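Minutes of the Interfaith Visiting Circle
Tue 21 February, Walach Room, Plonano Community House

In the chair: Giang Phan

Giang welcomed everyone warmly and thanked those who had come straight from work. She opened with a short reading from the Psalms, and we kept a quiet moment for the two elders from our visiting list who passed away over the winter. Both had told their stories to our school groups more than once, and several people shared a memory of them, which took a good while and was time well spent.

Minutes of the last meeting
Read through and accepted with one small fix: the bus company had been spelled two different ways. It is Camia.

Visits to elders at home
We now have 14 homes on the visiting list, and each one has a pair of visitors, one from a church and one from the synagogue wherever that can be managed. The pairs are going well and a couple of real friendships have come out of it. There was a long and friendly talk about how often to visit. Some felt every week is best, while others pointed out that a few of our elders tire easily and would like a phone call in between. We agreed to let each pair settle it with the person they visit, and to write it on the card so that Giang can keep track.

Visitors were also reminded to please call before coming by on a Friday afternoon, when many homes are getting ready for Shabbat.

Remembrance evening
The hall seats 70 and we would dearly love to fill it. The program will have candle lighting, a psalm read in Hebrew and English, two pieces from the youth choir, and a talk by the daughter of a survivor. She has asked for no microphone on a stand, so we will look for the clip-on kind. It was asked whether the evening should end with food. After some back and forth it was felt that people should go home quietly, and that a shared meal could be held the following week for anyone who would like one.

Summer trip
The August trip to the museum was discussed at length. Camia has offered us a bus at last year's price if we confirm within 6 weeks. Giang will ask for one with a lift, as the steps were hard going for some last time. Lunch is still an open question. The Mạc family has very kindly offered to cook again, and will talk with the synagogue kitchen about keeping everything kosher.

Letters received
A lovely letter came from our partner congregation overseas, who are starting a visiting circle of their own and wanted to know how we began. Giang read it aloud. She will write back and include a copy of our visitor card.

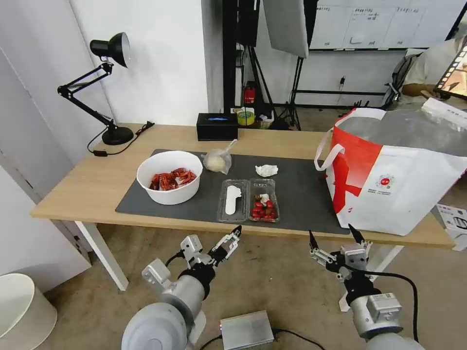

Table with snacks, fruit and shopping bag.

New visitors
There are 5 people waiting to join. Each will have a chat with Giang and go along on two visits with an experienced pair before taking on a home of their own. One has offered to help with Russian, and that was met with great delight, as we have been short of Russian speakers for a long time.

Anything else
The large-print songbooks have been found in the choir closet. Please return them there after use.

Giang thanked everyone again for their patience and good humor, and we closed with the blessing from Numbers, said together. The next meeting will be in the same room, and the date will go out by email once the hall calendar is settled.

Recent items
Visitor card: new version to print
Songs for the remembrance evening
Notes from our last shared meal
How to join a visiting pair

Last updated by the Visiting Circle after the February meeting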